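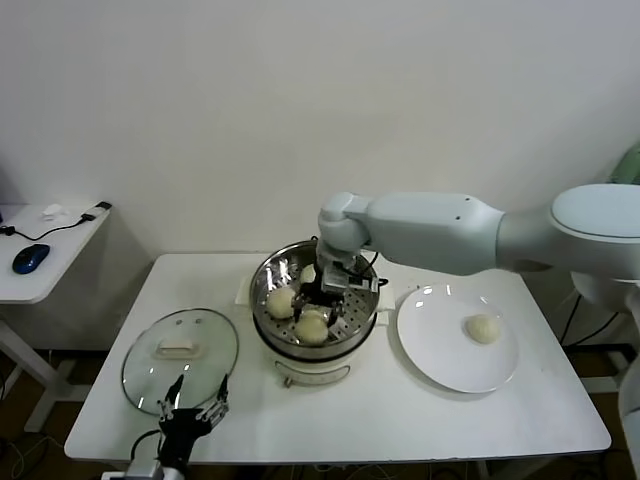

Reading Young Adult Fantasy - Notes for Week 4

Okay, so we've finished Tuhumury and I could tell from the hallway chatter that you have opinions. Good! Bring them. These notes are what I'd like you to have in your head before we start on the next book, and they're also posted for the folks who missed class.

First, the narrator. Rosalind Ridgeway tells the whole story through Izzati, who is fifteen and wrong about nearly everything for the first nine chapters. She thinks her cousin ran off to the drowned city for fun. She thinks the ferryman is lying. Ridgeway never steps in to correct her, and I love that, but it does make some readers cranky (Hakim, I'm looking at your reading journal). Go back to page 105, where Izzati reads the letter out loud and skips a line. Did you catch it the first time? I didn't. I had to read it twice, and then I went back and reread the ferry chapter with my mouth open.

Second, world rules. We talked about how a portal fantasy has to tell you what it costs to cross over. In Tuhumury the cost is memory - small stuff at first, a street name, the words to a song. Compare that with Zahira Siregar's Broltau, where crossing costs nothing at all and the trouble is getting anyone back home to believe you. I think Broltau is the funnier book and Tuhumury is the better one, but you're welcome to fight me on it.

Third, endings. Some of you felt cheated by the last chapter. I did too, back in January, when I was picking books for this course and nearly swapped this one out. I've come around. The cousin's choice is set up way earlier than it seems, so look at the scene with the lanterns and see what she does with her hands while everybody else is talking.

For next time:
Read the first 9 chapters of Broltau.
Write one page on a moment when a narrator misled you. Any book we've read so far is fine.
Journals are due May 5, 2022, on paper please, in the box outside my office.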